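Subject: Re: [cell-care] Tallberg cell, seating the blue plastic part, drift again??
From: Mabli Mostyn
To: cell-care list
Cc: Anouk Michiels, Lợi Trương

Hi all, quick one between runs, sorry for the mess. Anouk's mail from this morning quoted below so you have it in one place, my answers after.

> From: Anouk Michiels
>
> Mabli, everyone,
>
> We are copying your teardown cell at Trarness and I have the arm bolted down and the pendant talking, but the board positions wander. I teach a pick off the gray holder in the morning, it's fine, and after lunch the fingers come down to one side and rub on the latch. Not much. Enough to hear.
>
> Things I'd like to know before I reteach everything for the third time:
>
> - how do you fix the holder to the bench, ours walks
> - which frame are your points in, base or a taught plane
> - what grip force for plastic parts
> - how often do you pull the finger screws and check them
> - do you let people work by the chassis while the arm is up
>
> Also Lợi says our wrist camera mount is on backwards but it gives a picture so I left it.
>
> Anouk

OK. In no special order.

Holder first, I think that's most of your trouble. Ours walked too. The bench face is the ribbed aluminum, and if the holder only leans on the ribs it will creep a hair every time the fingers pull something out of a tight slot. The printed one has no weight to it. We had it leaning for the first week in April and I retaught the picks 7 times, I am not proud of it. Now when I reset I shove the plate against the panel, run the arm in low and slow, stop short, and look through the wrist view before I let it touch anything. If the slots don't look square to the fingers I fix the plate, NOT the program. Please, not the program. Lợi has a folder of programs called final_final2 from people who fixed the program.

The view I stop at looks like so, fingers at the bottom, plate standing on the ribs:
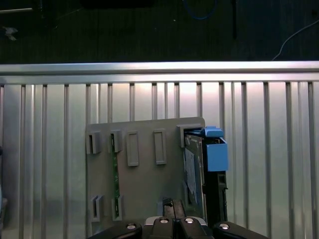
Do I need to reteach every slot when the holder has moved?

Only the plane. Teach three corners of the holder as a feature, keep all slot points relative to it, and after a bump you touch up the corners and the rest follows. If one slot is still off after that, the slot is worn or the part is in crooked.

So that's your frame question too. Base frame for the park position and nothing else. Everything on the holder goes in the holder plane, everything in the PC case goes in the case plane. Two features. Sachiko set it up that way for the Pimgate line and I stole it.

Drive modules: check they are in square before you blame the arm. If one is tipped out at the top, the latch is where your finger wants to be, and you get that rubbing noise. That may be your whole afternoon problem, worth a look before lunch AND after. Who is loading after lunch? Different person than the morning? Ask.

Grip force. I don't have a nice number for you. Start at the bottom of what the gripper will take, pick, lift a bit, wait, see if it slips, go up one step. Blue plastic stuff wants less than you think, it bows and then springs when you let go and the board gets the bounce. Bare boards by the edge only, never across the face. Green strips in the narrow slots come out straight up or they don't come out. If it binds, stop, back off, lift again. Don't add force. Mỹ added force once and we had two halves.

Finger screws. Every reset I put a driver on all of them, takes a minute. They are the round silver heads on the fingers, you can't miss them. No power tool!! Hand driver, snug. And a paint mark across each head onto the finger so you can see from your chair if one has turned. We run a counter in the program and it throws a message at 1000 cycles, and then I take the fingers right off, wipe the faces, look for a step worn in the pads, back on, teach the tip again. Last set went in at 992 because I was bored and one of the pads already had a groove. So don't push it past.

Tool tip has to be retaught when fingers come off. Every time. Even the same fingers. Even if you marked left and right (mark left and right). Four poses around a fixed point, same as the first setup, and if the spread comes out bad do it again, don't average it in your head.

Center of mass also, if you swapped to the long fingers. People forget and then freedrive sags and they mail me saying the arm is broken.

Payload: set it for what is in the fingers at that moment in the program. Zero-ish when open, part weight after the close. Our script does it on the grip call. I'll put the script in the shared folder, it's the one with Quan in the name, that was the project code way back and no one renamed it.

Case side now. PC case goes flat, open side up, long edge along the ribs so there is something to line up with by eye. Then touch the case plane on the metal rails, never on the motherboard and never on the supply. The supply box sits differently from one unit to the next, I've been caught by this. Cables: get them down into the corner and away from the path. Loose ones find the fingers, every time. I've had a cable ride up on a finger and go all the way back to the holder.

Approach to the socket area is straight down, last bit at crawl speed. Come in at an angle and a finger tip touches the slots. We have a waypoint well above, then one just over, then the place. If the just-over one looks wrong from the wrist I hit stop there, reteach that point and let the rest ride on it.

Pendant stays where you can reach it. Ours lives up by the holder, which is a bit far for me to be fair, Sachiko has long arms. If you are still drilling holes put yours nearer. I would. The e-stop is on the pendant and you want it without leaning over the case.

Latest check, blue plastic part in the fingers over the board, with a hand at the edge of the bench same time:

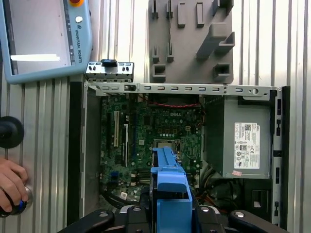

Can the arm stay powered while someone has a hand at the bench?

It can in our cell, but only in reduced mode with the speed slider low, and only if that was covered in your own risk assessment. Otherwise stop it, do the hand work, step back, then start again from the park position.

On that, Anouk, don't copy our assessment. Really. Do yours. Your bench is a different height and you have the door behind you, and the safety planes in ours are drawn for our wall. I can send it for layout only. Set the limits, lock them with a password, write the checksum on a piece of tape by the controller. If the checksum on screen isn't the one on the tape, no run till someone can say why.

Camera mount on backwards: Lợi is right, sorry. It gives a picture, sure, but left is right and you will nudge the wrong way at the worst moment. I did it for a whole afternoon. Turn it round, and then redo the camera offset if you use it for anything more than looking. If just for looking, turn it and move on. Also run the cable with slack at the last joint, turn the wrist all the way both ways BY HAND first and watch it. Tape is fine for a day. Not for a month.

What I'd do tomorrow if I was you, in this order:

1. fingers off, wipe, back on, snug
2. tip
3. payload
4. holder hard on the panel, touch three corners
5. case plane on the rails
6. one pick, one place, slow, eyes on the wrist view
7. leave it over lunch, touch NOTHING, run the same pick after

If step 7 is good then it's your loading and not the arm. If step 7 is off, put a dial gauge on the plate and another on the bench by the base, and tell me which one moved. My bet is the plate. Sachiko bets the base bolts, she says ours were loose for the first 444 cycles and everybody blamed the plastic. She has the log so I can't argue.

Don't warm it up with big fast moves btw, saw that in someone's notes from Tallberg, the old ones. Small moves in the work area is plenty. And then teach. Teaching on a cold arm at 7 and checking it on a warm one later gives you a small drift all by itself, tho not enough to rub I think.

Spare parts, for whoever asked off list: pads, a full set of finger screws, one spare printed holder, one camera cable. Print the holder with the slots standing up the same way as it's used, the tabs snap otherwise. We lost three corner tabs on the flat-printed one. File is in the folder too, take the newer one, the old one has the wide bracket too tight and you have to sand it.

Mỹ, can you put the corner touch-up thing on the wiki, I keep typing it out. And the paint color, I forget which pot it was.

Anouk, if you get the dial readings before four send them straight to me, I'm at the cell till then, after that I'm gone and it'll be Lợi.

Mabli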